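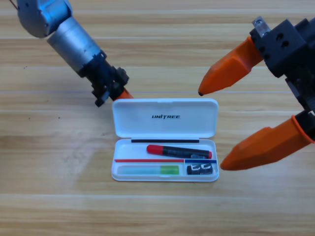 Second draft, where things stand

I finished chapter 26 of the second draft last night, so the whole thing now exists from start to finish in a form I would let another person read. I have been putting off writing about it here until that was true.

For anyone who hasn't been following along, the book is a fantasy novel set in and around Nundport, a harbor town that used to belong to the kingdom of Rernine and would mostly like to be left alone. The main character is a ferry pilot who inherits a debt she didn't know her family owed. The debt is to the fortress at Brirereck, up in the hills, and it can't be paid in money. That was the idea I started with, and it is one of the few things that hasn't changed.

The first draft opened with a prologue. It covered the founding of Rernine, the old war, the treaty and how the fortress got its name. It ran to 2878 words and I was proud of it. Two of my three readers skipped it, and the third read it and then asked me in chapter four what the treaty was. I took it out in October and didn't replace it. The book now begins on the ferry, with the letter already in her coat pocket. About half of what was in the prologue turned up later on its own, in conversations where someone had a reason to bring it up. The other half I haven't missed.

The middle was the harder problem. In the first draft the pilot left Nundport on page 142 and didn't reach Brirereck until very near the end, and in between there was a lot of walking. I like walking in fantasy novels, and I grew up on books where people walk for chapters at a time and stop to cook rabbits. Mine wasn't good walking, though. They would come to an inn, somebody at the inn would tell them a piece of the history, and they would move on to the next inn. I counted four inns. There is now one inn, and it burns down.

Moving Brirereck closer helped more than anything else I did. I redrew the map so the fortress is three days from the harbor, and you can see its lamps from the water on a clear night. This meant going back through every line about distance, weather and how long a letter takes, and I am sure I missed some. It also meant that people in town had to have opinions about the place, because they would look at it every evening. In the old version it was a rumor. In the new one the baker has a cousin who delivers there.

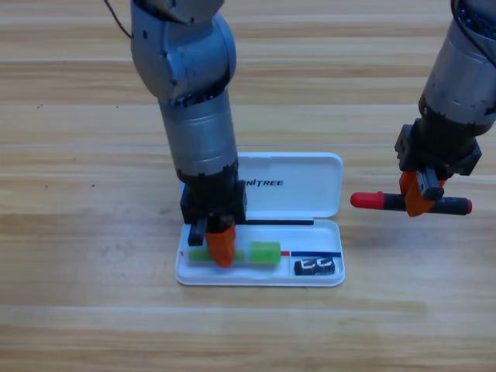 Page last changed: 21st July

The magic is still a bit of a mess. I had a notebook full of rules for it, with costs and limits, and very few of them made it onto the page. What is left is simple enough. A promise made over salt water holds, and a person who breaks one loses something, and they don't get to pick what. I know some readers want to see the workings. I tried a version where a scholar explains it all to the pilot on the fortress stairs, and it was the dullest scene in the book – she kept saying "I see." It's gone.

Names have been a nuisance too. I had three characters starting with the same letter, two of them brothers, and I didn't notice until I heard the chapter read out loud by the computer. I do recommend that, by the way. The voice is flat and gets every invented name wrong, but it doesn't skip words the way my eye does. It reads Rernine to rhyme with "nine," and after a month of listening I have started saying it that way as well.

I'm keeping the ending. One reader thought the pilot should go home and another thought she should stay at the fortress. She does neither, and I went back and forth on it for most of the spring before leaving it as it was. I did cut the last page, which was all sunrise.

The manuscript is still more than 300 pages, which is long for what happens in it. The plan is to leave it in a drawer for a month and then go through it once with a pencil, looking only for things that can come out. After that I'll need two or three new readers who haven't seen any of it. If you read a lot of fantasy and don't mind a slow first chapter, leave a comment and I'll put you on the list. I can send it printed or as a file. There's a map with it, which I drew myself, and the coastline is a little off in the south.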